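Print this page | E-mail to a friend
1038 shares | 4 comments

How to Rewatch a Long-Running Series Without Giving Up Halfway

By Reshma Zulu
Wednesday, June 3, 2020
Television, Features

Every January I promise myself I'll go back to the beginning of Cluvura and watch the whole thing properly, in order, with a notebook. Most years I get as far as the second series, where the lighthouse plot begins to sag, and then somebody recommends something new and off I go. This year I've stuck with it, partly because there has been rather less to do in the evenings and partly because I finally worked out a way of going about it that suits me. A few readers asked how I do it after my piece on the Medina episodes, so I've written it all down (at greater length than I meant to, sorry!). It should work for most long dramas, whether it's a space saga or a hospital soap.

Step 1: Settle on a running order

You'd think this would be simple. Cluvura went out with its Christmas specials shown in the wrong place, two episodes were held over for a snooker final, and the streaming service has its own ideas again. Pick one list before you start and stay with it. My own preference is broadcast order for a first rewatch, as that's how the writers expected us to meet everybody, and story order if you ever come round again. Copy the list out by hand or print it, and tick things off as you go. I keep mine inside the cover of the notebook.

If you're watching with someone who hasn't seen the show, let them choose. Emiliano Iturra, my long-suffering flatmate, picked story order and had the big reveal about the harbour master spoiled in his very first week, but he was happy enough and we had a lovely argument about it.

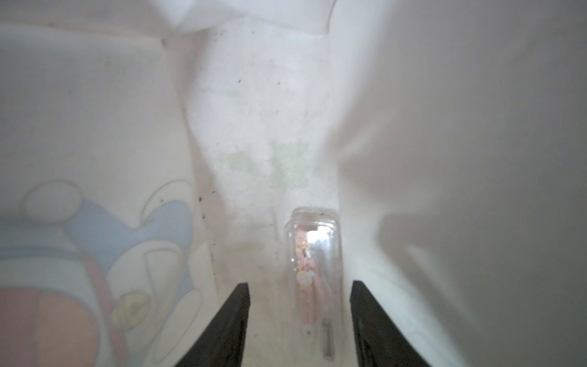
Clear plastic container in a white bag

Step 2: Choose a pace you can keep

An episode of Cluvura runs 45 minutes. Two a night sounds like nothing at all on a Monday and feels like homework by Friday. I'd start with one episode on four evenings a week and leave the rest free, and then if you find yourself desperate for the next one, have it! The cliffhangers were built for a week's wait, and even a single night of wondering does them good.

Do leave a proper gap between series as well. I take a week off, watch a film or two, and come back wanting to hear the theme tune again.

Step 3: Take small notes

I used to write pages and pages, pausing every few minutes, and it drove everyone in the room up the wall. Now I write while the credits roll, and I stop at 300 words even if I'm in the middle of a grumble. Put down the episode title, who wrote and directed it, one thing you'd forgotten, and a line of dialogue if one stuck. Leave some white space underneath. You'll want it when a throwaway remark in series one comes back four years later and you have to run and find where you first heard it.

Marks out of ten are up to you. I gave them up because I kept going back to change them.

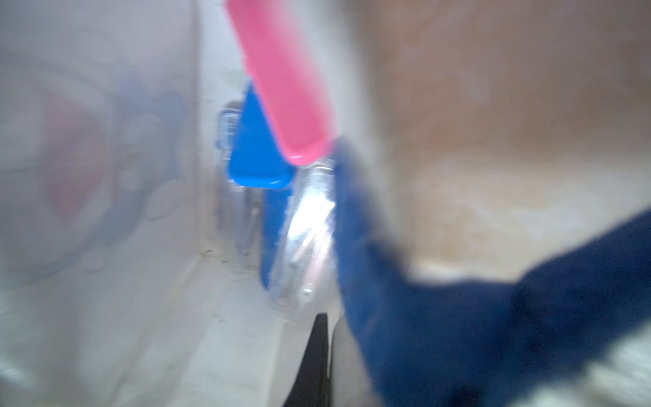

Step 4: Find company

Watching alone is perfectly nice, but a long series has dull stretches and it's company that gets you over them. We use Skumeo, which lets everyone press play at the same time and type along at the side. A plain phone call does the job too, if one of you counts down from three.

Our little group is Emiliano, Wakana Kinoshita, who knows the costumes inside out, and Parviz Hassanpour, who dislikes the lead actor and has somehow watched every episode three times. Try to have one person who disagrees with you about the best series. It makes for a much livelier evening.

Agree on a rule for spoilers at the start. Ours is that you may say a character matters later but you may not say how. 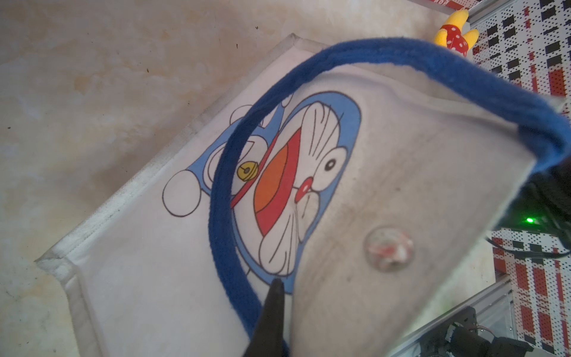

We also agreed that anybody can miss a night without being chased. They catch up when they can, and the others hold off talking about that episode until the next call. It sounds a bit fussy written down like this, but we lost two people from an earlier rewatch who'd fallen behind and felt awkward about coming back.

Step 5: Get through the bad patch

Every long show has one. In Cluvura it's most of series five, when the action moves inland to Lenmont and half the cast seems to be away. Please don't skip it altogether. There's a quiet scene on a station platform that the whole of the finale leans on, and you'll miss it if you jump ahead. What I do is double up, two episodes in a night with supper in between, and keep my notes to a line each. You may find you like it better than you remember. I've come right round on the one with the flooded choir school.
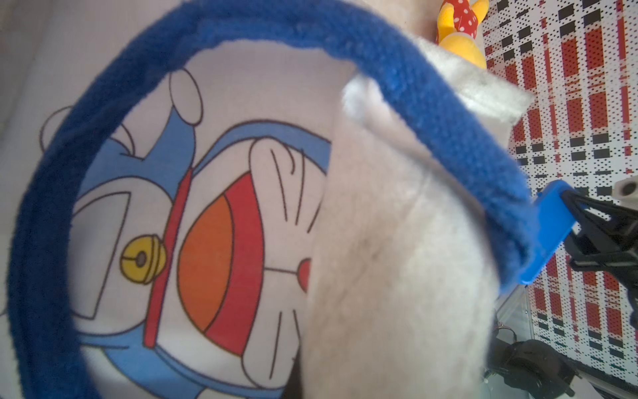

Step 6: Read around it afterwards

Save the interviews, the fan essays and the commentaries for when you've finished a series. I read them too early the first time, and I spent the next ten episodes looking for the boom microphone that somebody had mentioned. Ilse Cuypers's long essay on the music is well worth waiting for, and it'll send you back to the opening titles with fresh ears.

We're on series six now, and Parviz has asked to do the one with the ferry twice.

4 comments | Share | Print | E-mail

Contact us | Copyright 2020 | Back to top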